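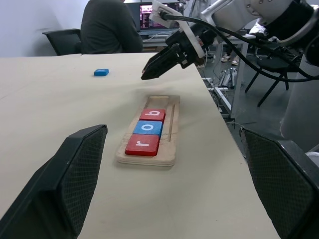 One reader wrote in under the August gallery to ask whether the blue letters are always vowels, and whether it matters if a set has been mixed up with another. In our sets, yes, blue is for vowels and red is for consonants. It does matter if sets get mixed, mostly at the end of the day when everything has to go back where it came from.

Letter Trays, Beltisham Word Room
Posted October 29, 2023
Views: 3,736

The Word Room in Beltisham is open to families and small school groups. This page covers the letter trays, which get used more than anything else we own. The notes under the gallery are for people who use the room and for those who have asked about putting a set together at home.

Tray and tiles
Light wood tray with rounded corners, on the cream table. Red r, blue o, red b in the wide channel, with space left at the far end. Another blue tile is out on the table.

The tray
The wide channel takes a single line of tiles. The narrow groove runs beside it, the long way. You can see pale layers in the wood along the end of the tray. We chose wood because the plastic trays we had before slid around on the tables and were noisy when a whole group was working.

We have 16 trays. They were bought as part of the Zutside letter set, which we ordered through Prajapati, the school supply shop. The order came in two deliveries and one tray had to be exchanged for a split corner. The replacement was slightly darker than the others. It has evened out with use.

The tiles
Lowercase only. The letters are white on both colors. We were asked early on for capitals as well and decided against it, as most of the children who use the trays are just starting to read and lowercase is what they see in their books.

The tiles are thick enough for small fingers to pick up from the table. They sit a little higher than the tray, so they can be lifted out without tipping the whole thing over. The full stock is 200 tiles. Extra vowels are worth having. We ran out of the letter e in the first month and had to order more.

Using them
Start with three-letter words that have a vowel in the middle. Put the vowel in the tray first and let the child try consonants on each side. Many of the results will not be real words, and that is fine. Reading them out loud is still practice.

Once that is easy, change one letter at a time. From "rob" you can go to "rub," "rib," "rid" and "red." Longer words can wait until the child is comfortable with blends such as "st" and "gr."

Turn the tray so that it faces the child. An adult sitting across the table will be reading upside down, and an adult at the corner will be reading sideways. Sitting next to the child is easier for both of you.

Letters b and d get confused often. The same goes for p and q. We keep those apart for beginners and bring them in on different visits.

Cleaning and storage
Wipe the tiles with a damp cloth and dry them before they go back in the box. Do not soak the trays. We go over them twice a year with Vaveo wood soap and leave them standing on edge overnight. The tables get wiped with plain water. The scuffs on the cream tops do not come off, and we have stopped trying.

Tiles are stored by color first and then by letter. Please put stray tiles in the dish by the door if you find one after your session is over. Blue ones turn up under the heater more than anywhere else.

Borrowing
Families may borrow 2 trays at a time with one box of tiles. The loan is for three weeks and can be renewed if there is no waiting list. Check the contents against the card inside the lid before you leave. Missing tiles can be replaced one by one, so please tell us which letter is gone and do not buy a whole new set.

School groups should ask for the trays when they book. We need to know the size of the group and whether the children are working alone or in pairs.

Next gallery: sand trays and tracing cards.
Back to all galleries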